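Topic 6: Price controls and retail margins in staple grain markets

6.1 A ceiling price set below the market-clearing level produces excess demand. Grudunum applied a ceiling to milled rice in May, at 45 per kilogram against a prevailing retail price of 51. Traders with storage held stock back, and the grades outside the order took a larger share of shelf space.

6.2 Enforcement cost rises with the number of sellers. The Demer district licensed 445 retailers under the order; the Haugen district licensed 3220, most of them single stalls. 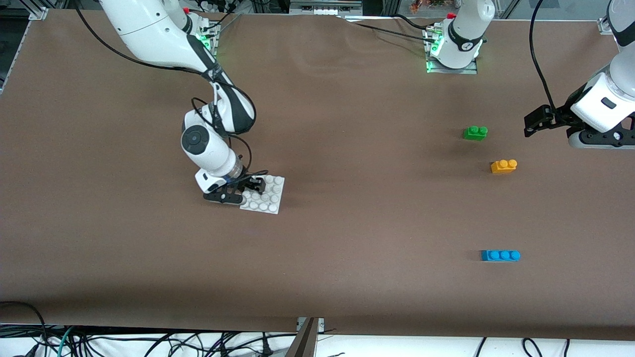

6.3 Relabelling is the usual response where grades are defined loosely. A trader mixes two grades and sells the blend under the uncontrolled name. Labour cost determines whether this pays, and hand sorting seldom does in small lots. Capital equipment changes the calculation — such equipment is a fixed cost and must be spread over volume. Treat it as such in Exercise 2.

6.4 Exercises
1. Calculate the ceiling as a proportion of the prior retail price.
2. Using the Mumer cost schedule, find the break-even volume for mechanised sorting.

Reading: course pack, section 6.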